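Search the help center
Search
Clear

Gronus Desk Mouse: Setup Guide

Section 2. Placing and Connecting the Mouse

Reading time: 2 min

Read this section before you use the mouse for the first time. It applies to the Gronus wireless mouse when it is used with the small USB receiver. If you bought the mouse as part of the Jalico desk bundle, the keyboard shares the same receiver and you can skip steps 4 and 5.

2.1 Prepare the work surface

1. Choose a flat, steady table or desk. Plain wood, painted wood and matte laminate all work without a pad.
2. Wipe the surface with a dry cloth. Crumbs and grit under the feet will scratch both the mouse and the table.
3. Leave a clear space for your hand to move. Cards, stickers, cutouts and other small desk items can stay out, but keep them to one side.

Note: The sensor does not read clear glass or mirrors. On these surfaces use a cloth pad. The Vinetti thin pad and the Pappas felt pad both fit under the bundle keyboard tray.

2.2 Insert the battery and receiver

4. Slide the bottom cover toward the rear and lift it off. The receiver is stored beside the battery slot.
5. Plug the receiver into a free USB port on the computer. Avoid ports on the back of a metal case if you can.
6. Insert one AA battery with the plus end facing the front of the mouse. Close the cover until it clicks.
7. Set the power switch to ON. The light on the underside blinks and then goes out when the connection is made.

CAUTION: Remove the battery if the mouse will be stored for longer than a month. A leaking battery is not covered by the warranty.

2.3 Position the mouse

8. Put the mouse down with the front end, where the two main buttons and the scroll wheel are, pointing away from you. The rounded rear end goes under your palm.
9. Check that it lies flat and does not rock. If it rocks, the bottom cover is not fully closed. Go back to step 6.
10. Move the mouse in a slow circle. The pointer should follow without skipping.
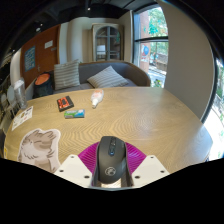
Fig. 2-1. Black mouse on a wooden table, front end toward the far side. The small button is in the central strip with the scroll wheel.

11. Press the small button once to change the pointer speed. The factory setting is 600. Press again to step through the other speeds and return to the first.
12. If the pointer skips on wood with a strong grain, lower the speed by one step or use a pad.

Note: The speed setting is kept in the mouse. It stays the same when you move to another computer, but it is reset when the battery has been out for roughly an hour.

2.4 If the mouse does not respond

- Turn the power switch off, wait a few seconds and turn it on again.
- Move the receiver to a different port.
- Try a new battery.
- If the light blinks without stopping, see Error 63 in the troubleshooting section.

Continue to Section 3, Button Settings.

Contact support | Copyright Gronus | Back to top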